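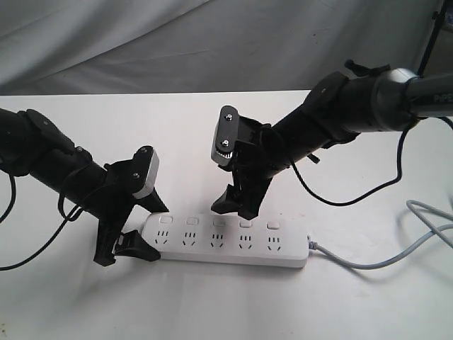 Skollero power strip, white: a grudging review

24 October 2024

I don't enjoy buying power strips. They all claim the same things on the box and most of them end up behind a bookcase where you forget which one you paid extra for. The Skollero was $34 at Honamwood, more than I wanted to spend, and I bought it in April mainly because my old one had started to crackle.

Looks

It's white. On a white tabletop it nearly disappears, and I suppose that's the selling point if you keep yours out in the open. Honamwood's listing calls the finish "gallery matte." I'd call it white plastic. Mine lives on the floor of my office and picked up a gray scuff in the first week that won't come off with dish soap or with the melamine sponge.

Plugging things in

The sockets grip hard. For the first few days I needed one hand on the strip and the other on the plug, and pulling a plug out dragged the whole thing across the desk. They have loosened a little since. I'd still take tight over sloppy, having owned a strip where the lamp went off every time a truck passed.

Spacing is where I get annoyed. The product page says it is "adapter friendly." Two phone chargers side by side, fine. My printer's power brick covers its own socket and leans over the next one, so that one is lost. I turned the brick around and lost the socket on the other side instead.

On the floor or on the desk

It's light. People will like that if they pack it for trips, but on a smooth table it slides as soon as a stiff cord tugs at it. I ended up using a strip of double-sided tape. The screw slots on the back would have been the better answer, except that the paper template in my box didn't match them and I drilled one hole for nothing.

Against the Azimi

I have an Azimi strip in the kitchen that cost half as much. It's uglier, and the cord is too short to reach anything sensible. It also has wider gaps between the sockets, and the printer brick fits on it without a fight. Make of that what you like.

The reviews

The listing had 1,994 ratings when I ordered. I read a couple of pages of them and most were written the day the package arrived. "Looks great, fast shipping" tells me very little about a power strip. Mine has had six months of daily use and it still works.

Would I buy it again? At $34, no. If it drops under $20, maybe, for a desk with ordinary plugs and no bricks.

3 out of 5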